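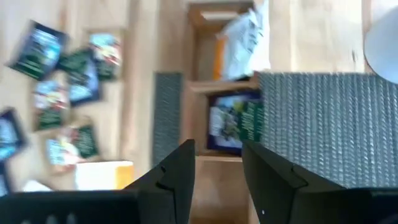

Parari Tabletop Set, student release

Hi! I'm Matúš Lukáč, and this is the data my project partner Vojtěch Koubek and I recorded for our robotics class. We teleoperated two arms over a wooden table and had them pick up flat things, mostly picture cards and snack packets. Flat things are awful to grab, so of course that's what we picked (Vojtěch wanted blocks, and by the second evening I was starting to see his point).

What's inside

There are 129 episodes, one folder each. Every folder has the wrist video, the video from the fixed camera, the joint log for both arms and a small text file with the task sentence. Please read the task sentence before you use an episode! We changed the wording halfway through, so "put the card in the tray" and "put the card in the box" mean the same wooden box with the divider.

Tasks

Cards: pick one card off the table and lay it in the lower compartment. Starting positions are messy on purpose, and overlapping cards are allowed. A card that lands on the divider counts as a miss.

Packets: pick up the packet named in the task sentence and leave the others alone. We named them by color, and that got confusing pretty fast with the shiny ones. "The silver one" is a terrible label when two of them are silvery and a third is green and silver. 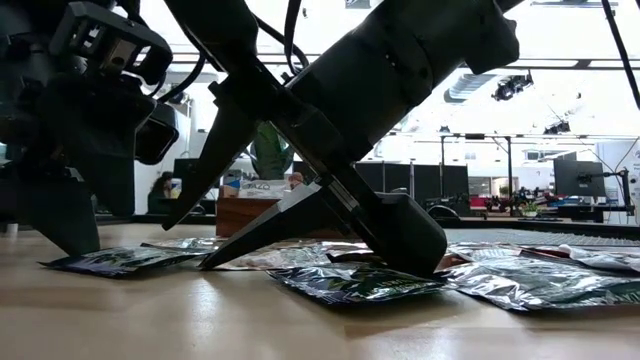

My advice for packets is to come in low with one finger nearly along the table and get the tip under a crinkled edge. Pressing down from above mostly pushes the packet around, and you'll find plenty of that in my early episodes. Vojtěch's are smoother, so if you only want a few to look at, start with his (the operator initials are in the folder name).

Known problems

The wrist video blurs badly on quick moves. I left those parts in.
The joint log runs at 10 Hz and the video doesn't, so match them by timestamp and never by row number.
In 19 episodes the gripper value is missing for the first second. They're listed in gripper_gaps.txt.
The fixed camera looks out into the office, so expect the background to change between sessions.

Loading it

Run load.py from the top folder and pass it an episode number. It needs our Horgate helper scripts, which are in the tools folder already. The old Gundport loader still opens the videos but skips the left arm, so don't use it for anything with both arms.

Last edited Wed 20 January. I want to redo the packet labels before June, and if you've got a better naming scheme, please send it to either of us!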